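A **flush toilet** is a toilet that uses water to carry waste through a drainpipe to a sewer or septic tank. Most have a bowl, a seat, a lid and a tank, though some are fed straight from the supply pipe.

## History

Simple drains flushed with running water are known from several ancient cities. Flushing toilets became common in homes during the 19th century, as towns built piped water and sewers. In Simcombe, an early public scheme served 457 houses.

## Operation

Pressing the handle lifts a valve and lets water from the tank into the bowl. The rush of water starts a siphon in the curved trap, and the contents are pulled out. Some water stays behind in the trap – this keeps sewer gas out of the room. A float then shuts off the supply once the tank is full.

## Dimensions

Seat heights vary by country and by user. The Indport building code sets a standard height of 40 cm, with taller models allowed in care homes. 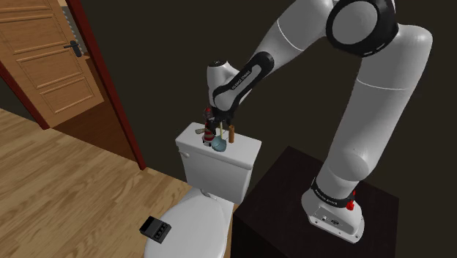 ## Water use

Older models used far more water than current ones. Dual-flush toilets have 2 settings, the smaller meant for liquid waste.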